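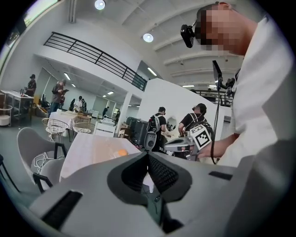

My sister-in-law wrote back after the last post and said fine, but do they know they're training their own replacement? She packs at the Itex warehouse in Plellville, so she's not asking for fun.

Short answer: yes they know. Mostly. Long answer is messier and I've got 11 minutes before my bus so bear with me.

The Manurung hall in Cletumcombe hired people in July to do handwork with grippers. Pick up, put down, again. The recordings go off to teach the machines. I do the shift rosters, so I see who comes, who quits, who asks for mornings.

What changed for people – the hours, first. Packing was nights. This is days, 9 to 5, home for dinner. Pay is a bit better too. But your body learns a weird slow way of moving and it follows you home. I caught myself lifting a mug like it was evidence.

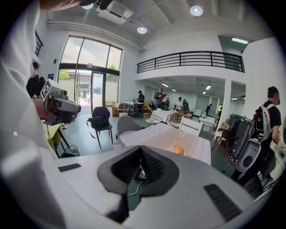 Grippers out, orange ball on the table.

Second thing, the talk. In packing everyone chatted. You can still talk now but people go quiet when they're concentrating, and breaks got louder to make up for it. I kind of like the breaks. Kind of miss the rest.

Third, and this is the bit she meant, what happens after. We were told 3 more months of work for sure. After that "to be discused", which was how it was spelled in the email too. A few folks are learning to check the recordings, that looks like the job that stays. Not everyone wants to sit at a screen. I wouldn't.

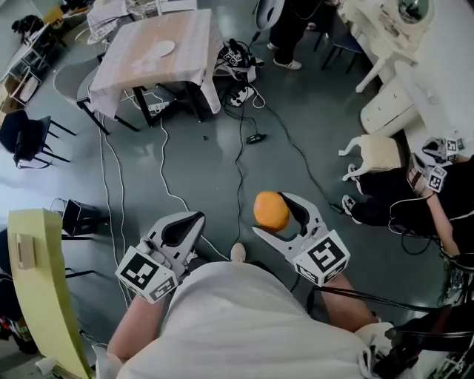 Ball in the right-hand gripper, cables all over the floor.

Also the cables. I've asked for floor covers twice. Still waiting – if anyone from facilities reads this, hi.

Will ask about the contracts Monday and post whatever I hear, even if its nothing. Bus.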